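Ticket: Label printer drops off the network after lunch, Bloxham site
Opened by: Karla Mendoza, catalogue and dispatch
Assigned to: Apolinar Medrano
Opened: 17 October 2021
Priority: Medium
Status: Closed

Reported problem

The Trirness label printer in dispatch stops taking jobs in the early afternoon. It prints fine all morning. Jobs sent after that sit in the queue on the dispatch PC with the status "Sending". Turning the printer off and on clears it until the next day. The front panel shows a green light the whole time and no error message.

We have 200 kitchenware labels to get out for the Honarmont order and I would prefer not to be standing next to it with the power switch. – Karla

First response

Hi Karla, a few things to check while I look at the server end.

Is the printer on the cable or on wi-fi? Please print a configuration page (hold the feed button until the light flashes twice) and send me the IP address on it, once while it is working and once after it has stopped.

Don't reinstall the driver yet. – Apolinar

Reply from Karla

It's on the cable. Working address ends in 17. I couldn't get a second page at first because I had already restarted it, so I waited for it to happen again. The second page has the same address ending in 17. Someone in dispatch did reinstall the driver last week, before I logged this.

Log, Apolinar

Pinged the address with the printer in its failed state. It answered, but the hardware address in the ARP table didn't match the sticker on the printer. Something else on the network was answering on the same IP.

Checked the DHCP server. The printer has been set by hand at its own panel, with no reservation on the server. The address falls inside the range the server gives out, so any device joining could be handed it. Conflict detection was switched off on the server, probably when it was moved to the new box in December.

Looked up the other hardware address. It belongs to a tablet in the catalogue area that gets switched on after lunch. That fits the timing.

Changes made

Moved the printer to a reservation outside the general pool. Set the panel back to automatic. Turned conflict detection on. Updated the port on the dispatch PC to the new address and deleted the old queue, which still had 6 stuck jobs in it.

Follow-up from Karla

Printed through the afternoon with the tablet on and no restarts. One leftover: the product sheet for the beige tongs comes out of the office printer with the bottom of the photo missing. The labels are fine.

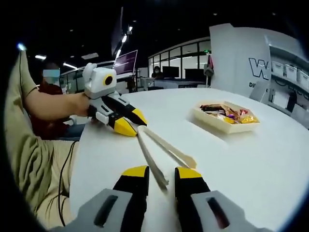

Second issue: cropped photo on product sheet

The file opens properly and isn't damaged. The Nastero template was set to US Letter and the office printer is loaded with A4, with scaling turned off. I've changed the template to A4 and set it to fit the page. Please close and reopen Nastero before you print again or it will keep the old settings.

Karla: Reprinted, whole photo is there now. Colour is a bit dull but that's the toner – I'll order some with the next roll of 500 labels.

Resolution

Duplicate IP address on the label printer, fixed with a DHCP reservation. Wrong paper size in the template, corrected. The two older printers in the storeroom also have addresses set by hand and will be moved over under a separate ticket.

Closed by Apolinar Medrano with the agreement of the requester.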